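Iner bench notes, April, dish chores

Start 2:30 pm. Question from the Skimel people again: can it do the dishes yet. Short answer no. Longer answer below.

Two arms on one bowl is the part I care about today. Plastic bowl, light, shallow. Rims are hard — fingers want a flat side. Anything soft near the sink (bags, towels, bubble wrap) still confuses the planner, it sees edges everywhere.

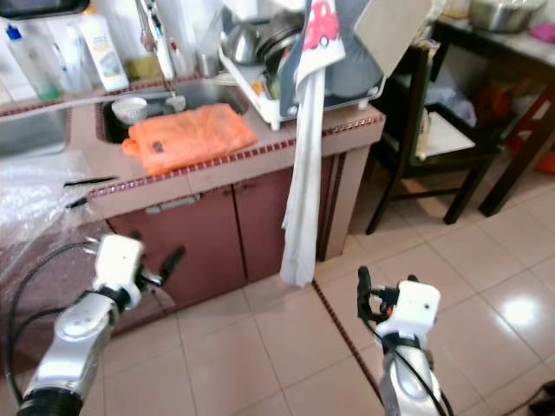
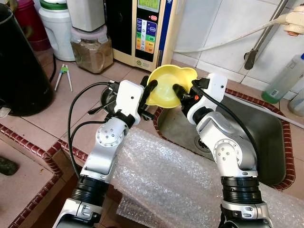
Category: Household tasks / Two-arm

Log so far is 647 grasps, 30 marked bad by hand. Havent sorted them by object. Grip force cut again in config 902, watch for slip on thin rims.

Shop floor side (Marport, bin sorting) is way ahead, parts are all the same there. A kitchen isnt. Would not leave it alone with a full rack.

To do: relabel the soft stuff, ask Lumbantobing for softer finger pads, rerun with config 902 left alone.

Recent entries
- Marport bins, run 2669
- Towel folding, gave up early
- Finger pad wear

Iner workshop notebook | Contact | Back to top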